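A thread, because I've been promising this to three separate people in my replies and it has got far too long for one post. It's all about how I got my little shop's listings to show up on my own website without typing everything out twice. Get a cup of tea, I do go on a bit.
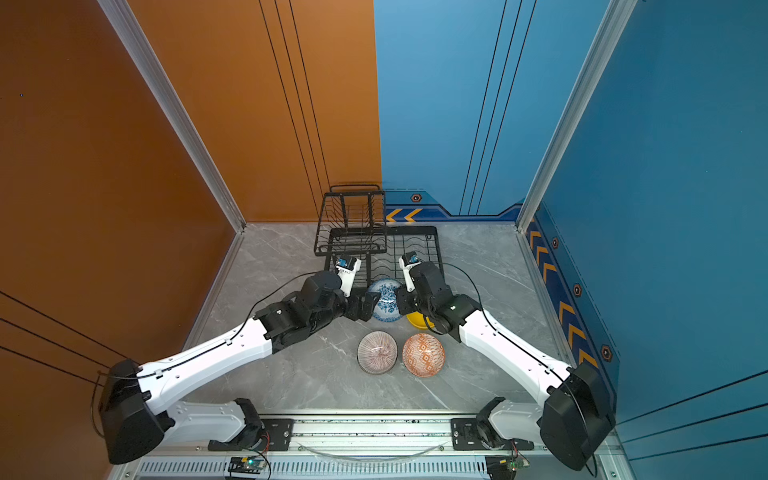
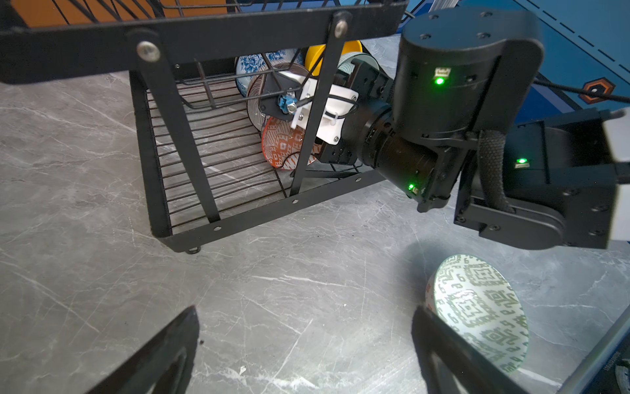
Bowls and a black wire dish rack in both.

Ye-seo Ki
Seller of second-hand crockery and kitchen bits, and keeper of the Derholm shop blog

1/ First, where I started. I sell old plates, jugs, teapots and so on through an online marketplace, and I also have a blog on Darkis, where I write far too many words about glazes. For years the two had nothing to do with each other. If you liked a jug on the blog you had to go off and hunt for it.

2/ My solution, if we can call it that, was to paste a link at the bottom of each post by hand. Lovely until the jug sold. Then you'd click through and find a sad grey page saying the item had ended, and I'd get a message asking whether I had another one. (I never have another one. They're all older than me.)

3/ So last November I sat down to count up the dead links, thinking it would be a handful. There were 95. I had a biscuit and closed the laptop for the evening.

4/ What I wanted was quite simple, at least in my head: a strip of whatever I had for sale at that moment, sitting down the side of the blog, which would tidy itself up when something sold. I had no idea what that was called. The word you need is "widget", or sometimes "feed", and once I knew that the searching went much better.

5/ There are broadly two ways of doing it. Either you paste a little block of code into your page, or you install a plug-in and fill in some boxes. I tried both, and I'll tell you how each one went, because I think which you'd prefer depends a lot on how your site is built and how easily you get cross.

6/ The pasted code first. I used a thing called Jeon. You type in your seller name, pick how many items to show and what colour you'd like the border, and it hands you a few lines to copy. I put mine in the sidebar and there were my teapots! I was so pleased that I rang my sister.

7/ She looked at it on her phone and said, very kindly, that she couldn't see any teapots. On a small screen the sidebar on my theme drops right to the bottom, underneath all the comments and the archive list. Please do check yours on a phone before you ring anybody.

8/ The other snag with the pasted code was my own doing. I copied it into the ordinary writing view of the editor, and it came out on the page as a line of gibberish with lots of slashes. It has to go in the code view, or in a box meant for code. If you see slashes, that's what has happened, and you haven't broken anything.

9/ Also (and I wish I'd read this slowly the first time) if you change your seller name, the code doesn't know. I changed mine in the spring from something silly to derholm-kitchen and had an empty box on every page for nearly a fortnight before a regular reader asked if I'd packed it all in.

10/ Now the plug-in, which is called Arero. This took me longer to set up, an entire wet afternoon in fact, but it does more once it's going. You can have different listings on different pages, so a post about pie dishes can show pie dishes, and the one about butter dishes doesn't have to have a gravy boat next to it.

11/ It does that by looking for words in your titles. Which meant my titles had to make sense, and I'm sorry to say they did not. I had "lovely blue one" on at least two listings. If you take one thing from all this, write your titles as though a stranger were looking for the item with no help from you: what it is, what it's made of if you know, the colour, the size.

12/ The free version of Arero shows up to 50 items, and that's plenty for me. I have about 70 things up at any one time but I don't want all of them crowding round the poor reader at once. Newest first is the setting I went for. You can also do "ending soonest", and that's probably wiser if you run auctions.

13/ A word on speed, as someone asked. My pages did get slower when I had both of them running together, which I did for a month because I'd forgotten the first was there. With only the plug-in it seems fine to me, and I'm on a country connection that struggles with the weather forecast.

14/ There's a setting called "refresh" that decides how often it goes and looks at your shop. Mine was on once a day, so a sold teapot could hang about until the next morning. I've moved it to hourly. The most frequent choice made the page stutter on my old laptop, so I left that one well alone.

15/ Pictures next, as this caught me out. The widget borrows the first photo of each listing and crops it square. All my tall coffee pots lost their lids. I've gone back through and made sure the first photo has a bit of room all the way round, and I keep the close-ups of marks and chips for further down, where they stay whatever shape I took them.

16/ Do mention chips, by the way, in the title or the very first line. The widget only shows the title and the price, and people who come across from the blog are often in a kind mood and buying quickly. I'd much sooner they knew before they got there.

17/ Has it sold more for me? A little, I think. I can't swear to it. I get more questions than I used to, and a good number of those turn into sales, and people have begun buying two things together, which hardly ever happened when there was only a lonely link at the bottom of the page. My blog had just over 1,000 visits last month, so please picture a village fête and not a department store.

18/ Things I'd still like: a way to hide a single item (I had a mug reserved for a friend and it would keep popping up), and postage shown beside the price. I've written to the Arero people about the first. They wrote back very nicely and said it was on their list. I shall keep looking.

19/ Someone asked about the legal side, so quickly: if your link earns you a commission you need to say so on the page. Mine doesn't, they're my own pots, but I've put a line at the top of the sidebar saying these are my listings and I'm the one selling them. It seemed only polite.

20/ And the dead links? I went through them over a few evenings with the radio on. Where the post was still useful I took out the old link and let the widget do the work. A few of the posts were nothing but a link and "look at this!", and those I deleted without a great deal of sorrow.

21/ If you're starting from scratch, I'd say try the pasted code first. It takes ten minutes, it costs nothing, and you can take it out again by deleting those same few lines. Go on to the plug-in if you find yourself wanting different things on different pages. And write down which one you've used and where you put it! I keep a note in the back of my postage book.

22/ Before you touch anything, save a copy of your page as it stands. On Darkis it's under Tools, then Export, and it gives you a file you can tuck away somewhere. I've needed mine once, after I deleted the whole sidebar while trying to centre a heading.

23/ Adding this one on the end as I've had the question twice already: yes, it works if your shop is on holiday settings, but the items disappear from the blog while you're away and come back when you do. Mine took a couple of hours to reappear after our week in the caravan. I'd put up a little "back soon" note next time.

24/ I'll answer what I can below, though it may be after tea, as I've got a soup tureen to wrap and it's an awkward shape.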